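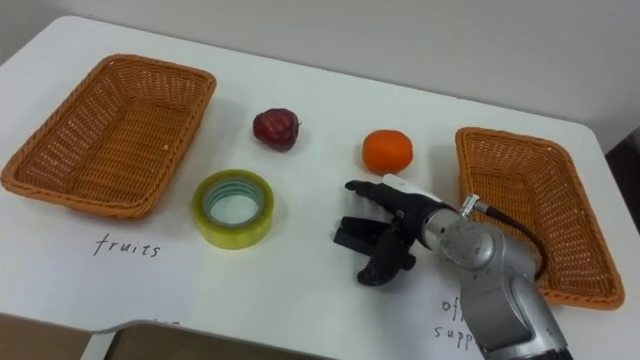
Figure 3. Sorting task with written destinations. The arm must place the apple and the orange in the basket labelled "fruits" and the roll of tape in the one for office supplies.

4.2 Sorting by written label

The second set of trials tests whether the policy reads the labels or has simply learned where each kind of object usually goes. The two baskets are of the same type, so that nothing about a basket itself gives away its purpose. The labels are written by hand directly on the white surface, and the operator gives only the general instruction to tidy the table (Figure 3).

Training used 917 demonstrations recorded in December, all with printed labels. Handwriting was kept for testing. We ran 300 trials in total, with the two labels exchanged in half of them. A trial counted as a success only if every object ended in the correct basket within the time limit of 110 seconds.

The Morna policy completed 131 of the 150 trials with the labels in their usual order, and 117 of the 150 with the labels exchanged. The Bistadus baseline, which receives the same camera input but was trained without the reading stage, fell to near chance once the labels were exchanged.

Most remaining failures of Morna came from the view of the labels. As the arm reaches across the table it can hide part of a word, as with "office supplies" in Figure 3, and the policy sometimes changed its choice of basket during the reach. Keeping the first reading in memory – a change proposed by Moodley and Pakzad in earlier work on Benorach – removed many of these errors but slowed recovery when the first reading was wrong. We return to this in Section 5.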